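Hedudcombe House Swap – Your Questions Answered

We get a lot of lovely emails from people thinking about their first house swap, and plenty of the same questions come up. If yours isn't covered, write to us and Naveed will get back to you, usually the same evening.

What is a house swap, exactly?
You stay in someone's home while they stay in yours. No money changes hands between the two households. You might swap a flat in town for a farmhouse up the valley, and it's a brilliant way to see how other people live!

How much does it cost to join?
Membership is $40 a year for the whole household. That covers your listing, the message board and the swap agreement form. There's no extra fee per swap, so go as often as you like.

Does my place need to be fancy?
Not a bit. Some of our most popular listings are small units with one bedroom and plain white walls. Guests want a comfy bed, a kitchen that works and a straight answer about the parking. A few marks on the paint won't put anyone off.
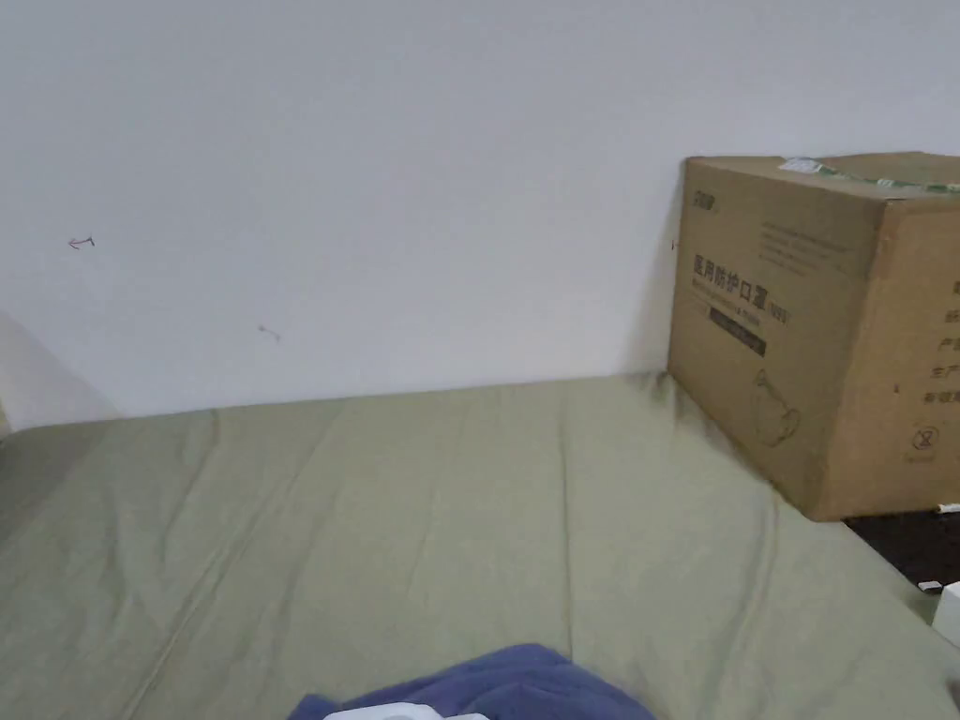 Do both swaps have to happen at the same time?
No, and this surprises people. If you have a caravan or can stay with family, you can host in May and take your turn later in the year. We call these open swaps – just make sure both sides write down what they've agreed to.

How do the Kakico points work?
Kakico is our points system for people who can't find a direct match. Host a household for a weekend and you earn 200 points, which you can spend on a weekend at any other member's home. Points last two years. Usman Rajput set the whole thing up and still loves talking about it, so do ask him if you get stuck.

Who supplies the sheets and towels?
The host. Please leave the beds made with a clean fitted sheet, and put a spare set where guests will find it. On the last morning, guests strip the beds and run a wash if there's time.
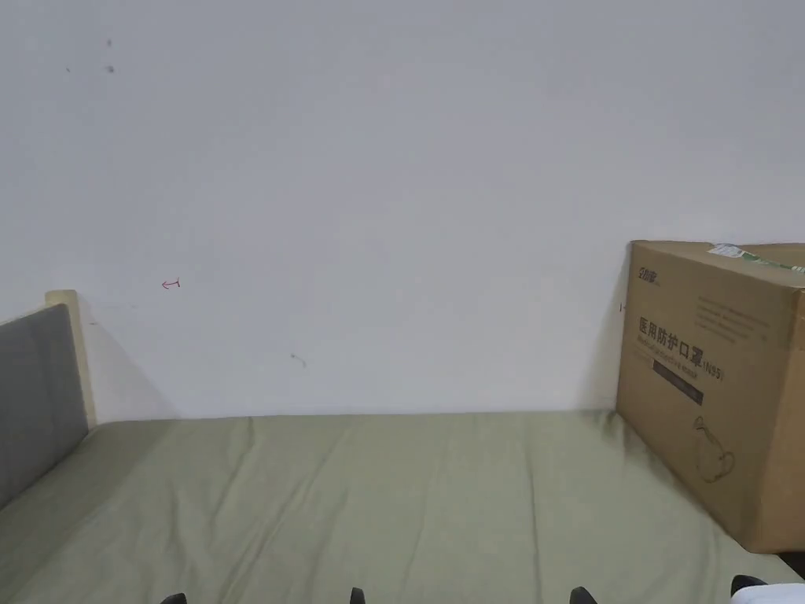 What about my personal things?
Lock away anything precious or private. Most members keep one cupboard for themselves and clear some drawers and hanging space for guests. You don't have to empty the pantry either, but say which shelves are fair game.

Can I bring my dog?
Sometimes! Look for the pet line on each listing. Quite a few hosts in Vasden have fenced yards and are happy to have a well-behaved dog, and some would even like you to look after their chooks.

Am I insured?
Ring your insurer before you list and ask how they treat unpaid guests. Policies vary a lot. We also ask every household to leave a $3,000 limit on file for accidental damage, set out in section 2 of the swap agreement. Small breakages are normally sorted out between members with a friendly phone call.

What time do we hand over the keys?
The usual time is 2 pm, though you can choose your own. Members around Semaan often leave a set with a neighbour.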